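Plargate opens for a season of very small jobs

September programme puts tabletop tidying, lining up and fiddly assembly on the timetable

Plargate, the Giltonano workshop for people who would like to be better with their hands, has announced its September programme. It consists of 90 short sessions devoted to the sort of work that is usually done badly, late, and while looking for something else.

The programme is called Ibrahim, after the street where Plargate rented its first room. Each session takes 50 minutes and uses one table, one board and a modest collection of small things. Those attending will be asked to put blocks in a row, keep a cord under control and return everything to its proper place. Plargate accepts that this sounds easy and invites anyone who thinks so to come along first thing in the morning. 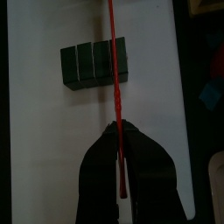

Rows get a session to themselves. A row of blocks is a simple idea until the second block has to agree with the first, and a slight tilt at one end has a way of being passed along to the other. Plargate does not mark people down for a tilt. It does let them sit and look at it for a while.

Later sessions move on to the board, with small coloured pieces to place and a red bar across the middle to work around. The rest of the table is given over to what the programme calls "the back row", a line of household containers that stay put while the work goes on in front of them. There is a pale blue oval bowl with a tab handle at each end, a light wooden box with a slot in its lid, a red-rimmed cup with a blue-handled utensil leaning in it, and a square pinkish tray with rounded corners.

Plargate has strong views on the back row. Containers belong behind the work, within reach and out of the way of elbows. The tray in particular should not become the place where scraps go to be forgotten, although the workshop concedes that scraps have their own plans.
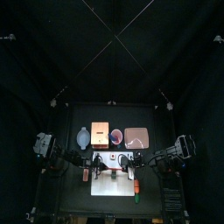
Booking and practical details

Sessions cost £5, payable on arrival, and tea is included. Biscuits are kept in another room for the sake of the table.

Places can be booked at the Plargate front desk or by telephone on extension 3419. Sleeves should be rolled up and bracelets left at home. Storage shelving for the programme has been supplied by Skiltavix, whose assembly instructions will be the subject of a separate evening class.

Ends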